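Support log: council "Report It" page, ticket 195
Subject: Street lighting and antisocial behaviour reports, Natley and Wundley wards
Status: reopened (3)

First entry
Resident reports that the form will not accept a complaint about Paiva Road, where the lamps have been out since August and the bus shelter has been smashed twice. The form asks for a category. The categories are Noise, Litter, Graffiti and Celebration. Resident chose Litter, as there was glass. The report was closed in four minutes with the note "no litter found". Resident would like to know who looked, and with what light.

Reply from desk
Reproduced the fault. Broken shelters used to sit under Vandalism, a category removed after the spring meeting at which members agreed the word was unhelpful. The reports filed under it were not moved anywhere. There are 269 of them. They still exist in the database, and the public map can't show them, so the map of Natley is now entirely green. The press office has already used the map.

Tried so far
Cleared the cache. No change.
Re-added Vandalism on the test copy. Reports appeared at once, then the approval step sent them to an inbox belonging to a post that was cut two budgets ago.
Redirected the inbox to the community safety team. They sent everything back marked "policy matter".
Sent it to policy. Policy asked us to log a ticket. This is the ticket.

Second entry
Closed by the system on Saturday as resolved. Reopened by the desk.

Note on Wundley
Wundley residents see a different form, as their ward was in the pilot. Theirs has a free text box, which works, and a dropdown asking how the incident made them feel, which is compulsory. Anyone who picks "angry" is taken to a page about the council's mindfulness sessions and the report is lost. Workaround for now: pick "other". Please don't put this on the website. Somebody will add a category for it.

Third entry
Ward councillor asks why the lamps can't simply be mended while we argue about the form. Lighting say they only act on reports in the system. Explained that the reports are in the system but can't be seen. Lighting say that in that case there are no reports. Councillor has asked for this in writing and so have I.

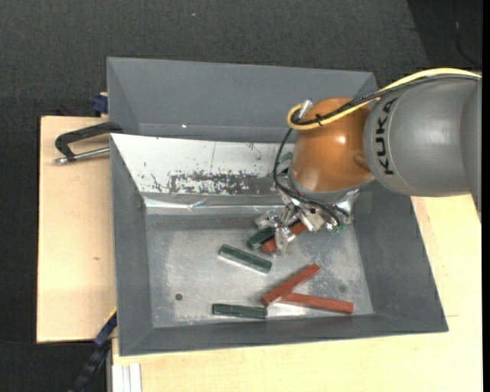 Reading time: 3 minutes

Cause
The supplier, Kolis, confirms that the software does what the council asked for. A category can be hidden from the public map with one tick box, and the box was ticked. Unticking it needs sign-off from the cabinet member, who has said in the chamber that reports are down. They are down — by 269, all on the same afternoon.

Proposed fix
Restore the category under any name members can live with. "Damage" has been suggested and is thought to be a bit strong. Move the approval step to an inbox with a person behind it. Take the mindfulness link off the Wundley form, or at least save the report first.

Latest
Sign-off requested. Out-of-office received. Two lamps on Paiva Road came back on by themselves and one has gone off again. Resident has been told that the ticket is open and has asked if there is a form for complaining about tickets. There is. It uses the same categories.

Ticket stays open. Please don't close it as Litter.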